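Citora Office, Second Floor: Conference Room Gallery

Page maintained by Darius Dumitrescu, Facilities Records

The conference room on the second floor has been in service since the Citora office moved into the Sandu building. It is booked for client meetings, training days and the monthly supplier review, and between bookings it takes the overflow from receiving. This gallery records the furniture, the fixed fittings and the use of the table surfaces. It is kept with the room sheet so that staff planning an event can check what is in the room before they fill in a request.

Entries are grouped by area. Each has a short note on the item, its upkeep and any booking limits. Item codes refer to the room sheet, which is posted at reception and also filed under Rooms on the shared drive. The room sheet takes priority wherever the two differ.

Room data

Booking unit: 15 minutes
Minimum booking: one hour
Seating limit: 40, chairs only
Seating limit with tables in place: see room sheet
Setup time for a standard meeting: one booking unit
Furniture supplier: Stumora
Last furniture change: August

Table surfaces

The white table is used as a working surface. It holds handouts before a training day, samples before a supplier review, and whatever has come up from receiving that has not yet been assigned to a desk. Its top has a gloss finish and picks up reflections from the ceiling lights, so papers that need to be read closely or photographed are better moved to the long curved table, where the top is a pale wood tone.

Clean the gloss top with a damp cloth and a neutral cleaner. Do not use scouring pads. Stickers should be lifted with a plastic scraper held flat to the surface, and any adhesive left behind should be taken off with the citrus remover in the supply closet. Metal blades leave fine scratches that show up under the lights and cannot be polished out.
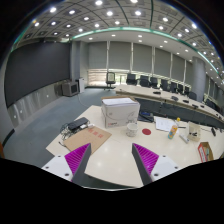

White table, with the curved conference table beyond. White box and papers at center; flat brown cardboard and dark cables at left; paper bag and small open box toward the right.

Items of this type are sorted on Thursday mornings. The order of work is fixed. Paper goes first: loose sheets are checked for names or prices and then filed, returned or put in the locked shredding bin. A sheet left on top of a closed box is treated as belonging with that box until the box has been opened and checked. Electronic devices and their cables are kept together, bagged as a set and labeled with the date and the room code. A device with no label is held at reception for 4 weeks and then passed to the IT store.

Cups and bottles are cleared daily by the evening crew. They are instructed not to move boxes, papers or equipment, so a table may still look busy after it has been cleaned. Anyone who needs a fully clear surface must ask for it on the booking form under Setup.

Flat cardboard

Flat sheets and broken-down cartons go to the rack beside the freight elevator. Sheets with printing or stamps on them are held back until receiving has matched the markings to a delivery record. Receiving has had two claims turned down on shipments where the outer carton was thrown out too early, both of them from the Wullolari warehouse. The rule now covers all suppliers.

Small open boxes may be reused for sorting. Write the contents on a paper label and tape it to one short side. Do not write on the table, and do not stick labels to the table top as position markers. Use the reusable floor tape if a layout has to be marked out for an event.

Curved table

The curved conference table is the main meeting surface. It has a dark gray front panel and was specified as a fixed item. It is not to be shifted for events, and layouts that call for an open floor should be booked in the training room instead.

The pale top marks easily. Coasters are in the cabinet by the door. Hot containers from the kitchen must not be set directly on it. Small dents along the edge were filled during the August work, and the repair schedule is filed with the supplier's papers. Report new damage with a note of its distance from the nearest end of the table, measured along the front edge. Reports that say only "near the middle" have had to be sent back.

Front panel: wipe with a dry cloth. The dark finish shows streaks when it is cleaned with the spray used on the white table.

Cables and power

Cables should be run along the back of a table and down at a corner, with enough slack that a chair leg cannot pull a device off the surface. Coil the excess and tie it with the cloth straps supplied. Zip ties are not used in this room. Power adapters left on a table after a meeting are tested, tagged and placed in the adapter drawer at reception.

Clearance between a table end and the wall must be at least 900 mm. This is checked each quarter and after any change of layout. If boxes have to be kept on the floor during an event, they go under the white table and not in the passage.

Storage before events

Event material may be delivered to the room one working day ahead. The following details are required on each box:

Name of the event
Name and extension of the person collecting
Booking date
Whether the contents may be opened by facilities staff

Bags and cases left without a tag are taken to reception at the end of the day. Tagged items stay in the room until the booking has ended. Materials for two bookings should be kept on separate tables, and if that is not possible, the later booking is moved to the storage shelf outside the door.

Changes to this page

The note on flat cardboard was rewritten after the second supplier claim. The chair listing has been taken out and will return when the replacement chairs have been delivered and coded. Corrections to item notes should be sent to Darius Dumitrescu through the facilities mailbox, with the room code in the subject line. Requests to reserve the room go to reception.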